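The Long Life of Ordinary Things: Repair Returns to the High Street

Last updated: July
Reading time: 4 minutes

For much of the past century, the town of Clilholm supported a trade that left very little behind in its official records. Saddlers, bootmakers and canvas workers occupied the narrow shopfronts along the river, and from 1908 the largest of them, Rashti, took in mending from farms and shearing sheds across the district. Its surviving ledger contains 2938 entries. Most are brief: a strap replaced, a lining renewed, a tarpaulin patched and returned by rail. The cost of the work is given in one column and the name of the customer in another, and the same surnames recur over decades.

The ledger is now held by the Wovside Museum, where it forms the centrepiece of an exhibition on the history of domestic and commercial repair. The museum's interest extends beyond nostalgia. Over the past two years it has supported a program of practical training in textile and leather repair, delivered from a refurbished workshop behind the main gallery, and has recorded the results with the same care it gives to its collections. To date, 1438 articles have passed through the workshop. Bags of every description account for 348 of them, a larger share than any other category except trousers.

Hemi Brunton, who leads the program, trained as an upholsterer and spent much of his working life in theatre furnishing. He regards the prominence of bags as unsurprising. "A coat spends half the year in a cupboard," he says. "A bag is picked up every morning, overfilled, dropped in a hallway and picked up again. The fabric usually copes. The fastenings and the stitching are what bring people to our counter."

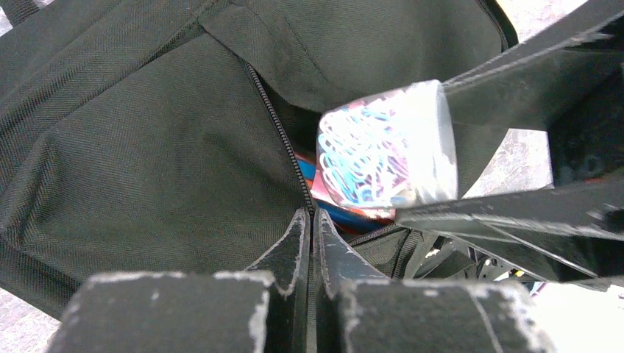 The zip is the component on which modern repair most often depends. Earlier satchels and kitbags closed with buckles or cord, all of which could be replaced by any competent saddler with stock from the shelf. The adoption of the coil zip altered that arrangement. On a dark green twill backpack with a black coil running down its front, the teeth form a fine ribbed line between one panel and the next, and the tape beneath them is generally sewn into the same seams that hold the bag in shape. To replace the whole length, a mender must therefore open a good deal of otherwise sound construction. Brunton teaches his students to begin with the slider, a small metal part that wears long before the coil does and can often be exchanged in a few minutes.

Cost remains the principal obstacle. A full zip replacement may require an hour and a half of skilled labour, and at commercial rates the charge can approach the price of a new bag of modest quality. Independent menders have responded in different ways. Some have withdrawn from bag work altogether and concentrate on alterations, where the margins are more dependable. Others, including the Clilholm firm of Skakus, have moved to a fixed tariff, under which simple jobs carry part of the expense of difficult ones. The firm reports that customers value knowing the figure in advance, and that fewer articles are now abandoned at the counter once an estimate has been given.

Training presents a second difficulty. Formal apprenticeships in canvas and leather work declined steadily with the industries that sustained them, and many of those who hold the necessary skills are approaching retirement. The Wovside course runs for twelve weeks and is deliberately narrow in scope. Students learn to read a seam, to match thread weight to cloth, to set a rivet and to operate a walking-foot machine. They are also taught to decline work. Perished waterproof coatings, in particular, seldom justify the hours spent on them, and the program considers it a matter of professional courtesy to tell a customer so at the outset.

The exhibition itself makes comparatively modest claims. Tools from the Rashti premises are displayed beside their present-day equivalents, and the differences are slight — an awl from the firm's first years could be put to use this afternoon. Visitors may consult a facsimile of the ledger, and several have found their grandparents in it. One entry, for a school satchel, records three separate repairs to the same strap over nine years. The last is marked "no charge".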